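Module 203: Handling and Assembly Systems
Handout 2 – Comparing two grippers on the same arm
Module leader: Nassoro Owino

Purpose of the session

Students will fit and test two grippers in turn, the Thakur linkage gripper and the Nollik parallel gripper, on the Clulumov arm in the Binholm laboratory. Both are to be judged on the same parts and with the same arm program. Results obtained with different programs will not be accepted for the written report.

Before any power is applied, each group shall inspect the gripper by eye and by hand. Particular attention should be given to the joints and to the screws that hold the plates together. A loose link adds play at the fingertip, and this play is easily mistaken for an error in the arm. The view from the wrist camera should be opened at this stage and one still saved for the report. 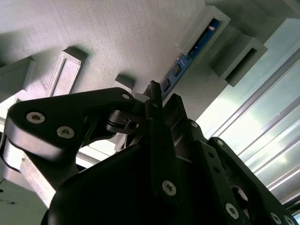
Figure 1. Wrist camera view of a gripper with black plates and links, joined by hex-socket screws.

Test procedure

Each gripper performs 20 picks of the plain block, followed by 10 picks of the thin ring. The arm returns to its start position after every pick. Record a pick as complete only if the part is lifted, carried to the tray and released without help. A part that turns in the fingers is recorded as complete, but the turn must be noted – it will matter in the assembly exercise in February.

Finger force is left at the value set by the laboratory staff. Changing a gripper takes roughly 10 minutes, and the controller must be switched off at the main switch while this is done. The camera offset must be entered again after the change.

Points for the report

State which gripper gave the more repeatable grip on each part, and support the answer with your record sheet. Comment on how much of each finger the wrist camera could see at the moment of closing. Where the links or housing hid the part, say how this affected your ability to judge the grip.

Reports are limited to 2 pages, excluding the record sheet and figures.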